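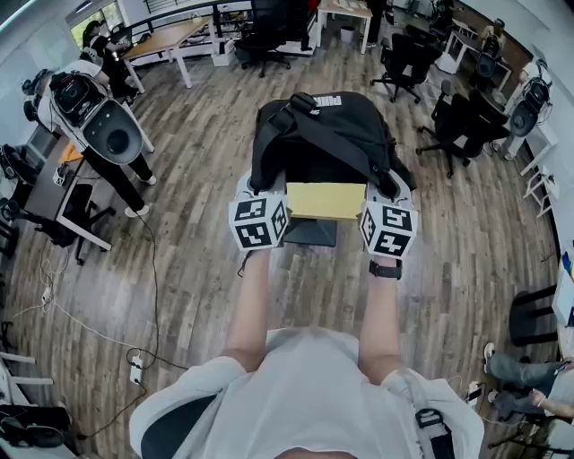
4. The open afternoon at Amcombe

4.1 What visitors were shown

The claims made for hand-held collection are usually tested by the people who make them. We wanted to see how they held up in front of strangers, so two of us (Grube and Szekeres) attended the September open afternoon at the Amcombe site, where Stultard lets members of the public pick up a pair of grippers and record their own demonstrations. We went as observers. We took no part in running the stations and had no say in the choice of tasks.

The invitation promised that "anyone can teach a robot in 5 minutes." Visitors were given a short talk, a pair of grippers each and a small set of everyday objects, then left to work with a host close by. Figure 3 shows one such station. The person demonstrating has a gripper in each hand, both topped with a marker cube, and the task objects are a yellow block and a black backpack set on an office chair. Other people are working with similar devices in the same room.

Figure 3. A demonstration station at the open afternoon. The yellow block rests on the backpack, between the two grippers.

4.2 What counted as success

Our main concern is with how results were reported on the day. A wall screen in the foyer gave a running total of recordings, which stood at 240 when the doors closed. The hosts spoke of this number as though it measured learning. It is a count of files. When we asked Arne Meinecke, who led the session, how many of the recordings would be kept for training, he said the checking had not been done and that he would not want to guess. We think that was a fair answer, and we wish it had been on the screen.

We were later given access to the checked set. Of the 240 recordings, 220 passed the automatic filter. On its face this is an impressive rate for untrained people. The filter, however, looks only at whether both grippers were tracked from start to finish. It does not ask whether the object ended up where the visitor was told to put it, or whether the visitor did the task that was named in the label. A visitor who waved both hands at the chair for the right length of time would pass.

4.3 The host effect

The hosts also did more than the invitation suggested. At several stations a host told the visitor when to close the fingers, or put the object back in a handier spot between tries. Noémi Gál, a host with long experience of the Fosix grippers, told us she tries to say nothing and rarely manages it. There is nothing wrong with helping a guest. But the recordings carry no mark to show when help was given, and a reader of the final data set would take them as the work of beginners acting alone.

The same problem touches the larger Albers collection, which holds 3,020 recordings and includes material from earlier open days. Its notes describe the contributors as "members of the public" and say nothing more about them. Viorica Stoica, who keeps the collection, has agreed to add a field for host involvement - though only for new material, as the older sessions were not logged closely enough to recover it.

4.4 Limits of our own account

We saw one afternoon at one site, and people behave differently when they know they are being watched, hosts included. We did not time the stations, so we cannot say whether the 5-minute promise was met. We also saw no robot carry out a task learned from that day's recordings, and none was offered. Until such a trial is run, the open afternoon tells us that visitors will happily record demonstrations, and leaves the worth of those demonstrations unsettled. Section 5 takes up the question with a smaller group recorded without hosts in the room.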